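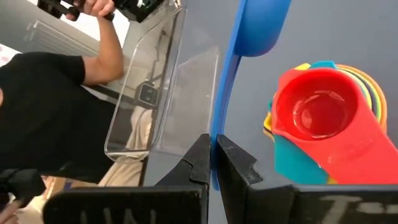
# Unit 6: Planning and Budgeting for a Small Manipulation Cell

Course handout, Jade Ackroyd. Read before the workshop session. Bring a calculator and a copy of the blank budget sheet.

## 6.1 Start with the task list

Most bad equipment orders are written from a catalog. Write the task list first, in plain verbs and nouns, and price from that.

For the kitchen-utensil task used in this course the list is short:

- pick up a utensil by its handle
- hold it upright
- move it to a bin
- pick the next one out of a stack

Every line has something to say about the purchase. A thin plastic handle needs fingertips that close nearly all the way. The two black fingers on our gripper have small stepped teeth at the inner tips, and the blue scoop is held between them with very little gap left. If your parts are all wide boxes, you can buy a simpler finger and spend the difference elsewhere.

Nested measuring cups are a different problem. The rims sit close together and the long flat handle on the top cup is the easiest thing to grip. Decide now whether the robot has to separate a nested stack or whether a person will lay the parts out. Separation costs more in fingers, in sensing and in hours.

Clear bins are cheap to buy. They are also shiny and see-through, and a wrist camera may have trouble with both. Price one clear bin and one opaque bin, and test before you order the full set.

## 6.2 Cost groups

Use these five groups on the budget sheet. Do not merge them.

1. **Arm and controller.** Include the mount, the cables and the stop button if they are quoted separately.
2. **End of arm.** Gripper, fingers, spare fingertips, wrist camera, camera bracket.
3. **Workspace.** Table, bins, fixtures, lighting.
4. **Task objects.** Utensils, cups and anything else the robot handles.
5. **People.** Setup hours, operator hours, training.

Groups 4 and 5 are the ones students leave blank. Task objects look too small to list, but they get scratched, bent and lost, and a replacement bought a year later may not match the first set. Buy duplicates in the same order.

People should be entered as hours first and money second. Count setup and operation separately. Someone has to reset the table between runs, and that time belongs on the sheet even when the person is already on staff.

## 6.3 Worked budget: end of arm

The figures below are for the exercise and are in dollars.

| Item | Supplier | Quantity | Line total |
|---|---|---|---|
| Two-finger gripper | Wetano | 1 | 1837 |
| Wrist camera with bracket | Lightfoot | 1 | 732 |
| Spare fingertip sets | Fasent | 2 | 200 |
| **Total** | | | **2769** |

Points to check on this table:

- The Wetano quote leaves out the adapter plate. Find out whether your arm needs one before you sign.
- The Lightfoot bracket sticks out to one side. Measure it against the inside of your bin with the gripper at its lowest position.
- Fasent sells fingertips by the set, so the two sets come to 100 each. Read the line as sets when you compare it with a supplier who prices single tips.
- Shipping and tax are not shown. Add them as their own lines.

## 6.4 Buy, lease or wait

Buy when the task list is settled and the cell will run most weeks. Lease when the task may change within the year, or when you need to learn what the fingers and camera can do before choosing them. Prostirico offers a lease with the gripper included, and the contract is in the course folder. Look at the return clause. Wear on the fingertips is charged to the customer.

Waiting is also a choice and should be written up like the others. State what work is delayed and who does it by hand in the meantime.

## 6.5 Order of purchase

- Task objects and bins first. They arrive fast and let you check sizes.
- Then the table, with power and floor space confirmed.
- Then the arm and gripper on one order, so the mounting parts match.
- Camera and lighting last, after a trial with the real objects in place.

Keep spare fingertips out of the "later" column. A cell with worn tips is stopped until new ones come.

## 6.6 Workshop task

Pick one household task with no more than four steps. Write its task list, then fill in all five groups. Mark each price as quoted, listed or guessed. Sheets are due May 1, 2020, one per pair, with both names at the top.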